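Search the site
Type and hit enter

Filed under: Glass & Ceramics, Opinion

Stop Telling Me Who the Vase Was Named After

30/03/2019

I went to the spring preview at Pirkton last week, all ready to fall for something, and I came home grumpy. The glass was lovely. The cards next to the glass nearly finished me off.

You know the kind of card I mean. It says the Gala bowl was "born of a summer by the lake" and that the founder's wife once wore a scarf in just that shade of amber. Fine, sweet, I like a scarf as much as anyone. But I read every word (I counted 200 of them on one card, I was that annoyed) and still couldn't tell you if the bowl was blown or pressed, whether the rim was cut by hand, or if the color went all the way through or sat on top.

Those are the things I want to know! I've been buying decorative glass for 28 years, mostly small pieces, mostly stuff I can afford to break. And the pieces I love best came with hardly any story at all. My Urkent tumbler has a wobble in the base and a bubble the size of a lentil near the lip. I found it in June at a yard sale, paid two dollars, and it gets more attention from guests than anything else on the shelf.

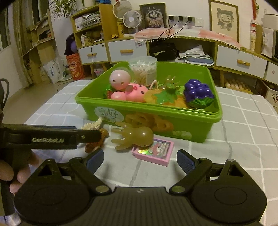

Now, I can hear people saying the story is part of what you're paying for. Sure it is. My problem is that the story has started doing the work the glass used to do. Kariuki put out a reissue a while back of a little footed dish, and the booklet in the box had family letters, a map, and a very nice essay about the sea. The dish had a mold seam running down it that you could catch a fingernail on. The old version didn't, because somebody took the trouble to polish it off. I'd have traded the whole booklet for that bit of polishing.

I asked at Pirkton about one of the bigger vases and got the family history again, word for word off the card. So I asked what the gray patch at the foot was, and there was a long pause, and then a different person was fetched, and she was wonderful. She turned it over, showed me where the acid had been used to dull the surface, and let me feel the edge of it. I'd have listened to her till closing. Why isn't she writing the cards?

I don't want the romance gone. I'd just like one plain line ahead of it saying how the thing was made, by how many hands, and what was done to it after it cooled. Put the grandmother and the seaside underneath and I'll read those too, probably with a coffee.

I did buy something, by the way. A paperweight, $49, green, no card at all. It's on my desk and I keep picking it up when I should be typing.

Recent posts
Is Pressed Glass Finally Getting Its Due?
How I Clean a Cloudy Decanter
Signed, Unsigned, and Who Cares
The Trouble With Display Cabinets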